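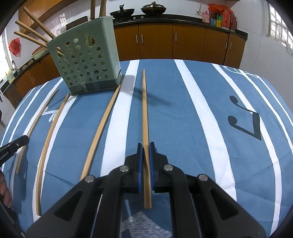 Long cooking chopsticks, skewers and other thin wooden sticks take up little room in a kitchen, but they are awkward to sort and store because they roll, snag on cloth and vary slightly in length. The procedure on this page covers sorting a mixed set, checking each stick and returning the good ones to an upright holder. It is done at a table. A cloth on the surface slows rolling, and one with printed stripes, such as the blue and white cloth used at this table, also gives a line to set the sticks against. The holder is a light green plastic basket with round holes in its sides, kept at the back of the work area where it can be reached without crossing the sticks already laid out.

What you need

A table with at least 90 cm of clear width
A tablecloth or a large dish towel
An upright basket or jar, heavy enough not to tip
A ruler or tape measure
Fine sandpaper, 240 grit or finer
A dry cotton cloth
Food-grade mineral oil (optional)

Step 1. Empty the holder

Take the sticks out a few at a time and lay them on the cloth. Do not turn the basket over. Thin sticks come out in a tangle, and the points catch in the holes and split. If a stick is stuck in a hole, push it back from the outside before lifting it.

Shake the basket over the sink, wash it with dish soap and stand it upside down to drain. Dust and splinters collect in the bottom corners, so use an old toothbrush there.

Step 2. Lay the sticks out

Place the sticks side by side, all pointing the same way, with a finger's width between them. Pick up each one near the lower end and lower the far end first. Held in the middle, a long stick tends to swing and knock its neighbors out of line.

If the table slopes, run the sticks down the slope and not across it. A folded towel along the front edge will stop any that slide.

Step 3. Check for straightness

Roll each stick under a flat palm across a bare part of the table. A straight stick rolls evenly. A bent one wobbles, and the raised end shows which way the bend goes. Square sticks will not roll. Set these against the edge of the ruler and look for a gap.

A gap of 2 mm or less over the full length can be ignored. Anything more makes a poor pair for cooking, though the stick can still be used for stirring or for testing oil.

Step 4. Check the surface

Run the cotton cloth along the stick in both directions. If it drags, there is a raised fiber. Sand lightly with the grain, wipe, and test again. Throw the stick out if you find any of the following:

A crack that opens when the stick is flexed
Black spots that remain after washing
A soft or crushed tip
A sour smell after drying

Charring at the tip is acceptable if the wood under it is hard. Sand it back to clean wood and shorten the partner to match.

Step 5. Match by length

Stand the remaining sticks on end, a few at a time, and compare the tops. The Arai cooking chopsticks used in my kitchen are sold as 390 mm, but worn ones measure less. Pair sticks that are within 2 mm of each other. For a larger difference, sand the longer one at the thick end, never at the tip.

Single sticks with no partner go in a separate group. Keep the straightest as a stirrer and put the rest with the garden supplies - they are a good size for seedling supports.

Step 6. Wash and dry

Wash in warm water with a small amount of soap. Do not soak. Rinse, wipe, and lay the sticks flat on a rack overnight. Drying them upright in the basket leaves the lower ends damp, and that is where mold starts. In a damp kitchen allow two nights.

Oil is optional. Put a few drops on the cloth, draw each stick through once, and wipe off the excess after an hour. Cooking oil is not suitable, as it turns sticky.

Step 7. Return to the holder

Put the longest sticks in first, toward the back, thick end down. Lean them all to the same side. Crossed sticks lift each other out when one is pulled. Load the basket to no more than half its width. If the top feels unsteady, put a flat stone or a small tile in the bottom.

Stand the basket away from the stove. A Plenitz jar with straight walls works as well as a basket, but it has no holes, and the sticks must be fully dry before they go in.

How often

Twice a year is enough for a household set. I do mine at the start of October and again after the December cooking. Sticks used daily for frying should have the surface check in Step 4 once a month.

Sadao Maruyama
Last revised 2023-10-02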